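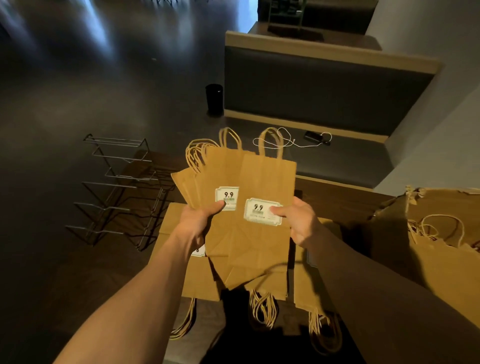 Séance 4. Le prix comme phrase

Un prix est un énoncé avant d'être une quantité, et c'est par là qu'il faut reprendre, puisque la moitié des copies rendues le traitait comme une température. On lit un prix de gauche à droite, dans une langue donnée, avec des habitudes apprises à l'école primaire et jamais révisées depuis. Le chiffre de gauche arrive le premier et s'installe ; les suivants font ce qu'ils peuvent. Prenez les étiquettes collées sur les sacs en kraft : 9.9, un point, une seule décimale, pas de zéro final. Un lecteur français attend une virgule et deux chiffres derrière. Privé des deux, il hésite une fraction de seconde, puis retient « neuf et quelque chose », soit exactement ce que souhaitait la personne qui a fixé le prix. Dix aurait eu le mérite de la franchise et un caractère de plus à lire.

4.1 L'effet du chiffre de gauche

Définition à connaître : tendance à évaluer un nombre à plusieurs chiffres en donnant un poids excessif au premier. L'écart entre 9,9 et 10 est perçu comme plus grand que l'écart entre 9,8 et 9,9, alors que l'arithmétique, peu sensible au commerce, maintient qu'ils sont égaux.

Deux lectures concurrentes. La première invoque l'économie d'effort : on tronque. La seconde invoque le signal : un prix en 9 « sent » la promotion, même quand rien n'est promu. Daiane Toledo, que vous entendrez en juin, défend la seconde et juge la première paresseuse. Vous avez le droit de ne pas choisir, à condition de dire pourquoi en plus d'une ligne.

4.2 Le prix rond et sa réputation

Le prix rond passe pour honnête, ou pour hautain, selon l'endroit où on le rencontre. Sur la carte d'un restaurant, « 24 » sans symbole ni décimales signale que la maison ne s'abaisse pas à compter. Sur un étal de marché, le même 24 signale que le vendeur n'a pas de monnaie. Le contexte fait presque tout le travail, et les modèles de la séance 2 l'ignorent avec une belle constance.

4.3 Étude de cas : la papeterie Coutinho

Le dossier photocopié retrace le changement de tarifs de la papeterie Coutinho. La maison vendait tout en prix ronds. Sur les conseils du cabinet Flirnum, elle est passée aux terminaisons en 9 pour 347 références, puis a interrogé 268 clients. La plupart n'avaient rien remarqué. Quelques-uns ont trouvé le magasin « moins cher mais moins bien », formule que le cabinet a reproduite dans son rapport en supprimant la seconde moitié.

Points à discuter :
Le sondage mesure-t-il une perception ou un souvenir ?
Que faire des articles dont le prix a augmenté pour atteindre la terminaison voulue ? (Oui, il y en a. Voir l'annexe, en petits caractères.)
La baisse d'image est-elle due au 9 ou aux nouvelles étiquettes, posées la même semaine ?

La troisième question est la plus intéressante et la moins traitée. Silvana Lopes appelle cela « changer la serrure et la porte, puis féliciter la clé ». L'expression n'est pas exigible à l'examen.

4.4 Le prix bizarrement précis

Un appartement à louer 1359 euros par mois paraît avoir été calculé. On imagine un tableur, des charges, un comptable scrupuleux. À 1400, on imagine un propriétaire. La précision tient lieu de justification, et l'on négocie moins volontiers contre un tableur. L'effet s'use vite : chez un vendeur qui affiche partout des montants biscornus, on finit par soupçonner un générateur aléatoire.

À préparer

Lire l'article Clekuser en entier, notes comprises ; la note 10 contredit le résumé. Relever ensuite cinq prix dans un même commerce et rédiger une page sur leur terminaison. Les tickets de caisse agrafés sont acceptés, les tickets froissés aussi, les captures d'écran envoyées à minuit beaucoup moins.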